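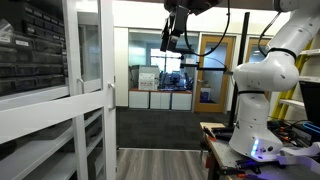 *Parts bins behind glass, current state of play*

**skurkwood_sheds** wrote:

So that's the tall white cabinet with the black bins stacked up in the top half, and I'm after opinions before I go any further. I moved all my small bits into it over the past fortnight (screws, washers, grommets, fuses, springs, the lot) and I love it, I really do! No more dust on everything, and I can see the bins from across the room.

The trouble is labels. I put one little white one on a bin near the top and then got cold feet. Do I label every bin, or put one list on the inside of the door? The lower shelves are also a bit of a dumping ground at the moment, all grey and black stuff that you can't make out without opening up.

---

**Marinescu56** wrote:

Label every bin. Every single one. I did the list-on-the-door thing for years and the list was out of date by the second week. Black bins all look the same and you'll be pulling out six of them to find an M4 nut.

White labels on black is good by the way, you can read it from the bench if you use a fat enough pen.

---

**warau_tinkerer** wrote:

Going to disagree with Marinescu56 there. I labelled everything once and then changed my mind about where things went, and spent a whole evening scraping sticky paper off plastic with my thumbnail. Live with it for a month first, then label what hasn't moved.

Also - and this is only me - I'd never have glass doors in a workshop. One swing of a long bit of timber and you're sweeping up.

---

**skurkwood_sheds** wrote:

Ha, my other half said the same about the glass. I don't do much with long timber in there though, it's mostly fiddly stuff on the bench. And I know myself, if the doors were solid I'd shove any old rubbish in and forget it.

Fair point on the sticky labels. Has anyone used the slot-in card sort?

---

**Vasilică Enache** wrote:

Yes, card ones are what you want. I've got 20 bins done that way, cut from old cereal boxes with the plain side out, and swapping one takes seconds. They do fall out if you yank the bin, mind.

For the bottom shelves I'd go for shallow trays. Mine are 14 cm deep at the front and that's plenty, any deeper and things sink to the bottom and you end up buying them twice (ask me how many tape measures I own).

---

**Marinescu56** wrote:

Cereal boxes! They go furry at the corners. Spend a couple of quid on proper card, Vasilică.

---

**Vasilică Enache** wrote:

Mine have been in since last June and there's only one furry corner, thank you very much.

---

**warau_tinkerer** wrote:

Can I ask about the bench as well? I spy orange handles down at the left end. Do those live out, or have they got a home? I hung all my hand tools on the wall and went straight back to leaving them on the worktop, so now the wall has hooks and no tools.

---

**skurkwood_sheds** wrote:

They live out, I'm afraid. I've tried a drawer and I've tried a roll and they just creep back. I use them all day long so I've stopped fighting it. The black bits near the front edge do need a bin of their own, I'll admit to that one.

Right, plan so far: slot-in cards for the top half, shallow trays for the bottom, and I'll give it a few weeks before I write anything in pen. Vasilică, what width are your trays? I measured a gap of some 56 cm on one shelf and I'd like to get two side by side with room for my fingers.

---

**Vasilică Enache** wrote:

Mine are 20 wide so two would leave you 16 over. Bit of a waste, I'd look for 25s. Measure with the doors open and check the hinges too, I lost a good centimetre to mine and had to take a whole set back.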